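Speed limits and sign-off for an arm working inside an open PC case?

Jolán Bozsik

We're writing bench rules for taking old desktops apart with an arm, and I'd be so glad of a second opinion before they go up on the wall.

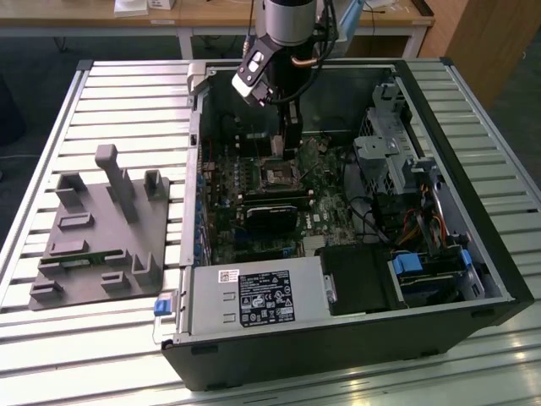

My draft says mains lead out before the side panel comes off, tower lying flat on the rails, and the arm at reduced speed whenever the gripper is below the rim of the case. Is that enough, or do I need something about the socket as well? Our risk assessment dates from January and only covers picking from trays.

Bianka Medve

A lovely start, and the order is right. I'd add a hold point over the CPU socket – stop 27 mm above it, let a person check the alignment, then carry on down by hand jog. At Dalava we keep to 200 mm a second outside the case and 19 inside, which feels terribly slow for the first week and then you stop noticing. Do put cables in your rules too, as a loop of power leads will catch a finger long before a heatsink does. And please redo the assessment for the new task, don't just staple a page on to the old one!

Farkas

wrist strap. also 2 people for the first run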